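# The Night Ferry to Cluvard

Senad Atanasov bought his ticket at 8 in the evening and was told the boat was late.
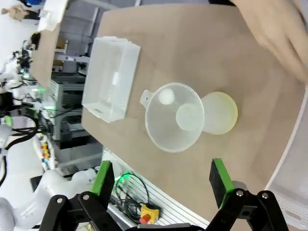
He sat down on his suitcase and read his sister's letter again. She wanted him to sign for the house in Mallness, all 306 acres of it, mostly bog. Their father had left it to both of them — the bog too.

"You going over for the funeral?" the ticket man asked.

"That was in August."

The man nodded and went back to his radio. At last the horn sounded out past the breakwater. Senad folded the letter, picked up the suitcase and walked down to the pier. He still hadn't found a pen.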